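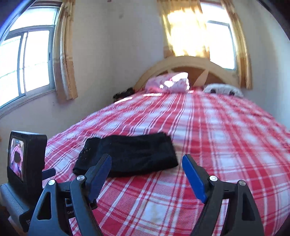

What does Grulico do with a wide-angle recording from a hand-held gripper?

It turns the recording into a gripper path, a jaw opening for every moment along it, and a set of labels you can train a policy on. You load the session folder, pick a lens profile and start the run. Everything happens on your own machine, and nothing is uploaded unless you switch sync on.

Grulico is made by Rumden for labs and small firms working on household tasks such as folding, sorting and making beds. Version 4 replaces the old tracker with one written by Shinji Hirano and Anca Lungu.

Tracking

Repeating patterns used to be the main cause of lost paths. Checks and stripes look alike from one block to the next, and the old tracker would sometimes jump a whole square sideways. The new one gives more weight to fixed points farther off, such as furniture edges and window frames, and less to cloth that may move. Bright windows can be masked by hand or left to the exposure filter.

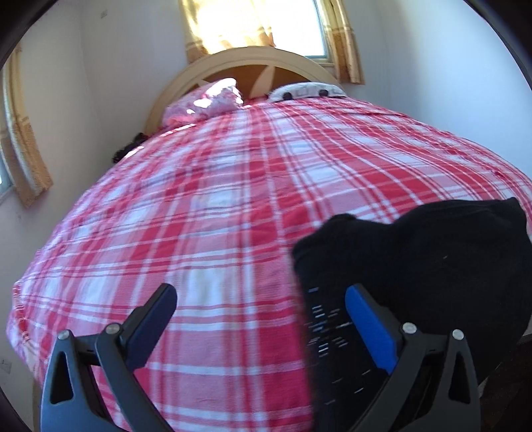

Jaw opening is read from the finger pads. If your pads are a different colour from the default, set it once in the tool profile and save it under a new name. Profiles from version 3 still load, but the lens section has to be filled in again.

Cloth labels

The cloth module outlines garments and marks likely grasp points along folds and edges. Dark fabric gives fewer usable edges — expect to check those outlines yourself. Corrections are stored beside the originals, so you can go back.

Export

Paths and labels export together or separately. The Zanden planner reads them directly. For other planners, use the plain table export.

Licences

Single seat: $899 a year
Lab, up to 4 seats: $2206 a year
Spare licence key: $104

Prices are in Canadian dollars, before tax. Teaching licences are handled by Jamila Kumarasinghe, and the next update is planned for January.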